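Tags: Household > Laundry & Linen > Towels

Why have my good towels stopped drying anything?

Posted by Velano

I bought a set of dark teal bath towels last August, and for the first month they were the nicest thing in the house, me included. Now they move water about. I get out of the shower, apply towel, and the water simply relocates to another part of me.

They still feel soft, which is the insulting bit. I wash them at 40 with the ordinary liquid and a generous slosh of softener, then hang them on the airer in the spare room. We live in a hard water area (the kettle looks like a cave). Washing machine is nine years old and otherwise well behaved. Is there a way back, or have I got a set of very expensive dog towels? I do not have a dog.

Ratih Pattinasarany

It's the softener. Softener works by leaving a slippery coating on the fibres, so your towels are more or less waxed. Lovely on a shirt, hopeless on something whose one job is to be thirsty.

Stop using it on towels altogether. Then do what's known as stripping, though a mild version will do:

Wash the towels on their own at 60, if the label allows it, with no detergent and a mugful of white vinegar in the drum. Run a second wash straight after with half your usual detergent and nothing else. Don't cram them in. Mine come out best when the drum is half full, and yes, that does mean more loads, I'm sorry.
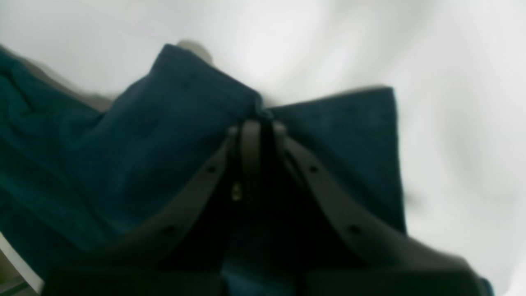 Teal towelling, bunched up: thick pile, slightly fuzzy.

Give them a good hard shake before they go on the airer, as if they owe you money. It lifts the loops, and the loops do the drying. If you have a tumble dryer, ten minutes at the end does the same job with less shouting.

With hard water you'll also be getting limescale in the fibres, so repeat the vinegar wash every couple of months. Don't mix vinegar with bleach, ever. And wash dark colours apart from anything pale you're fond of, at least until you know how they behave at 60. I once owned 13 white napkins. They are now a sort of duck egg.

Ó Súilleabháin

Buy new towels. Life is short.

Gidell

Mostly agree with Ratih but would go easy on the vinegar, as some machine makers say it's bad for the rubber seals if you do it all the time. Soda crystals are cheap and do much the same. Also check how much detergent you're using. My mother-in-law fills the drawer to the brim and her towels could stand up and answer the door.

Comments

Cola: Did the vinegar wash and the whole landing smelled like a chip shop. Towels much better. Now hungry.

Velano: Two washes in and I am being dried again. Softener has been demoted to shirts.

Cola: Does this work on tea towels?

Ratih Pattinasarany: Yes, same method.

Ó Súilleabháin: Still think new towels.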